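My first hundred folds

August 18, 2025

I have wanted to write this up since January, when I started at Skillard and could barely get a robot to pick up a sock. Well, last week I finished my first full set of 100 demonstrations on fleece, and I am still kind of buzzing about it.

If you haven't read my older posts, my job is to fold things with somebody else's hands. I wear the controllers, the robot copies me, and everything it sees and does gets saved so it can learn to do the job without me. We call one full try an episode. A good fleece episode takes me two minutes now. In January it would have been more like nine, with a lot of muttering.

Fleece is my favorite thing to teach! Cotton shirts are flat and a little boring, and towels are so easy that I get sloppy. But fleece is thick and puffy and it pushes back. You go in for a corner and grab only the top layer, and then the whole fold opens up when you lift. I did that so many times in the first week. What finally helped was going in lower than feels right, letting the fabric bunch a little, and only then closing.

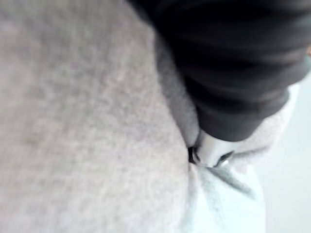 Gray fleece in the pinch, with the paler fabric tucked under the metal tip.

I love that view. When you're working from the wrist camera you get so close that the fabric turns into a landscape, all fuzz and hills, and you steer by where the shadow gets darkest. I used to watch the overhead view the whole time and just glance at the wrist view. Now I do the opposite for the last couple of inches, and my grabs are so much cleaner.

Kemard, the program we record in, lets you mark an episode as bad while you're still in it. I was shy about that button at first — it felt like admitting something. Out of my first batch I marked 19, and most of those were me rushing the second sleeve. The ones where I fumble and then fix it, I keep. Those are useful, or so I was told in training, and I like the idea that the robot gets to see a recovery too.

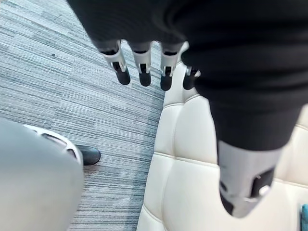 Theodorakopoulos
Robot operator, Skillard

Looking down past the fingers like this took me longer to get used to than the wrist view. Your brain insists those are your hands, and then you reach and they stop short of where you thought they'd be. With the carpet on one side and that cream tufted cushion on the other, I use the seams as a kind of ruler. If I know which puffy section I'm over, I know how far I have left to go. The stripes in the carpet are no help at all, they all look the same to me.

A few things I'd tell anyone starting out:

Slow down before contact, then commit. Hovering makes your wrist shake and the shaking gets recorded.

Put your elbows somewhere comfortable before you hit record.

Take your breaks. My folds after lunch are better than my folds before it, every single time.

Next up is a set from Mindside, the project that wants zippers and hoods. I tried one hood yesterday for fun and it flopped over both hands at once. Can't wait to get into it properly. I'll post again when I've done enough of them to have opinions about drawstrings.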